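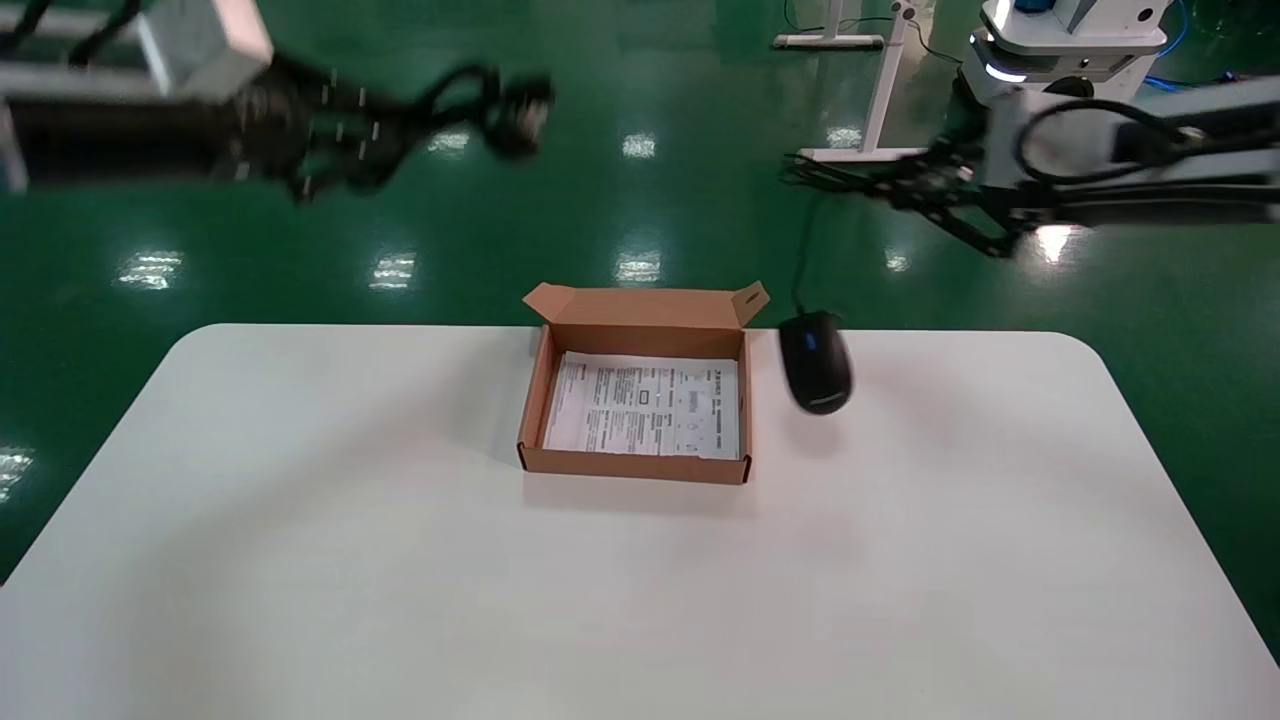 Le télétravail deux jours par semaine : ce que nous avons appris depuis l'hiver

Chères collègues, chers collègues,

Depuis que le site de Grandport a adopté le nouveau règlement sur le travail à domicile, beaucoup d'entre vous m'ont écrit pour savoir comment les choses se passent vraiment. Je réponds dans cette lettre interne, car les questions sont souvent les mêmes et je ne voudrais pas donner à chacun une réponse un peu différente. Je vous prie d'excuser mon français, qui reste celui d'une personne arrivée tard dans cette langue. Mes collègues de Brarnach savent que je fais aussi des fautes en allemand.

Le principe est simple. Chaque personne dont le poste le permet peut travailler chez elle jusqu'à deux jours par semaine. Le lundi reste un jour de présence pour tout le monde, parce que les réunions d'équipe y ont lieu et que nous avons constaté que les décisions prises à moitié par écran étaient à reprendre le lendemain. Les autres jours se choisissent avec le responsable direct, si possible pour un mois entier. Il n'est pas nécessaire de justifier son choix. Quelques responsables l'ont demandé au début, je leur ai écrit et cela ne devrait plus arriver.

Sur les 439 personnes de Grandport, toutes ne sont pas concernées. L'atelier, l'expédition et l'accueil ne peuvent évidemment pas fonctionner à distance, et je comprends très bien que cette différence soit ressentie comme une injustice. La direction a accepté pour ces équipes un autre avantage : la possibilité de regrouper les heures supplémentaires en journées libres, avec un préavis de six jours ouvrés. Ce n'est pas la même chose, je le sais. Nous en reparlerons à l'automne avec les représentants du personnel.

L'équipement à la maison

C'est le sujet sur lequel je reçois le plus de courrier. La société Plundico participe à l'installation de votre poste de travail à domicile jusqu'à 800 euros par personne, une seule fois. Cette somme couvre une chaise, un écran, un clavier, une souris, une lampe de bureau ou un casque. Elle ne couvre pas l'abonnement à internet ni les travaux de peinture (la question m'a été posée très sérieusement, avec un devis). Une table est acceptée si elle est réglable en hauteur.

Vous achetez vous-même le matériel, puis vous envoyez la facture au service du personnel. La facture doit porter votre nom et non celui de votre conjoint. Si vous préférez ne pas avancer l'argent, vous pouvez commander directement par notre fournisseur Vogler, qui livre à domicile, mais le choix est plus petit et les délais sont plus longs. Pour les chaises, il faut compter plusieurs semaines. Je conseille quand même de passer par Vogler pour les écrans, car en cas de panne l'échange se fait sans discussion.

Une remarque sur les chaises, puisque j'en parle. Le médecin du travail a reçu au printemps plusieurs personnes avec des douleurs dans le bas du dos, qui travaillaient toutes sur une chaise de cuisine. Elles avaient dépensé la somme entière pour un grand écran. Je ne peux obliger personne, mais s'il faut choisir, commencez par la chaise. Vous pouvez essayer trois modèles dans le petit bureau à côté de la cantine, sans rendez-vous, et rester assis aussi longtemps que vous voulez. Dix minutes ne suffisent pas pour juger. Prenez un dossier avec vous et travaillez un peu.

Les horaires et le droit de ne pas répondre

Nous avons relevé que certains collègues envoient des messages très tard le soir les jours où ils sont chez eux. Chacun organise sa journée comme il le souhaite, et je sais que les parents de jeunes enfants reprennent souvent le travail après le coucher. Cependant, un message reçu à vingt-deux heures met mal à l'aise celui qui le reçoit, même si l'on n'attend pas de réponse. Je vous demande donc d'utiliser l'envoi différé, qui existe dans notre messagerie sous la petite flèche à côté du bouton d'envoi. Le message partira le lendemain à 7 heures.

Entre midi et quatorze heures, aucune réunion à distance ne doit être fixée. Cette règle existait déjà au bureau et elle était bien respectée, mais elle s'est perdue en chemin. Si vous recevez une telle invitation, vous avez le droit de la refuser sans autre explication.

Pour les réunions où une partie des participants est dans la salle et l'autre à la maison, l'expérience est moins bonne. Les personnes à distance entendent mal et finissent par se taire. L'équipe des achats a essayé une méthode qui me paraît raisonnable : dès qu'une personne est à distance, tout le monde se connecte depuis son propre poste, même ceux qui sont assis dans le même couloir. Cela semble un peu ridicule au début. Ils me disent qu'ils ne reviendraient plus en arrière.

Les bureaux à Grandport

Comme les présences sont maintenant réparties, le deuxième étage est assez calme le mercredi et le vendredi. On m'a demandé si nous allions supprimer les bureaux personnels. La réponse est non, pas cette année. À Brarnach, où les bureaux sont partagés depuis plus longtemps, les avis restent très divisés, et je ne souhaite pas copier une solution dont la moitié des gens se plaint. En revanche, je prie ceux qui partent pour plusieurs jours de laisser leur surface de travail libre. L'équipe de nettoyage ne déplace aucun papier, c'est la consigne, et elle ne peut donc pas essuyer une table couverte de dossiers.

Les armoires du couloir nord seront vidées en juillet. Si vous y avez encore des classeurs, mettez votre nom dessus avant la fin du mois de juin. Ce qui n'aura pas de nom partira aux archives, et il faut plus de 6 semaines pour faire revenir un carton des archives, j'en ai fait moi-même l'expérience.

Questions et demandes

Les formulaires se trouvent sur l'intranet, dans la rubrique « Personnel », puis « Travail à domicile ». L'ancienne version, avec le cadre gris en haut, n'est plus valable. Pour les demandes de remboursement déjà envoyées avec cette ancienne version, vous n'avez rien à refaire, nous les traitons quand même.

Je suis à mon bureau tous les lundis après-midi à partir de quatorze heures et vous pouvez passer sans prévenir. Les autres jours, un message suffit.

Avec mes meilleures salutations,

Elfriede Strobel
Service du personnel, Plundico Grandport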